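Minutes, cell safety catch-up
April 26, 2024
Notes by me, Raquel Mendes (my turn again, so please forgive the rambling)
Present: Ainhoa Montes, me, and the two from Lollora on the phone

1. The stop during block sorting

We spent most of the hour on this one. For anyone who missed the chat thread: the left arm froze partway through a sorting run, cycle 1188, and then sagged when Ainhoa cleared the fault. It came down slowly and didn't hit anything, but her hand was on its way in to grab a block, and she said she felt the gripper brush her sleeve. No injury, thank goodness! She wrote it up the same afternoon and I've put her report in the Trorkell folder.

Ainhoa went through the log with us. The shoulder joint lost its signal for 84 milliseconds, came back, then lost it again for good. Her money is on the cable. When the arm swings all the way over to the bin side the cable gets pulled, and she could make the error come back on the bench just by tugging on the connector (she did it twice while we watched, and looked very pleased with herself).

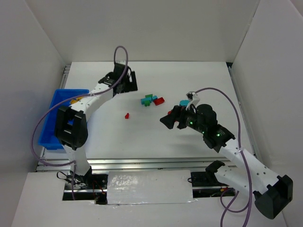 I asked why the arm dropped at all, as I'd always assumed a fault would hold it in place. It does hold, but clearing the fault cuts power to the joints for a moment before they come back on. Lollora said the Rotamico manual mentions this, and I have now found the line, on page 40, in very small type. I'd like it on the wall in very large type.

We argued a bit about slowing both arms down. I was for it, Ainhoa thinks it just hides the cable problem. We left it that the left arm stays off until the cable is replaced and the right one can keep running alone at half speed.

2. What we agreed

No hands over the table while a fault is being cleared, even if the arm looks parked.
Ainhoa to reroute the left cable with more slack and add a clamp at the connector.
Me to order spares from Alexiou and rewrite the restart sheet.
Lollora to tell us if the power cut on clearing can be changed in the settings.

3. Anything else

The full check of both arms stays in September, though Ainhoa wants it sooner and I said I'd ask. Next catch-up once the new cable is in.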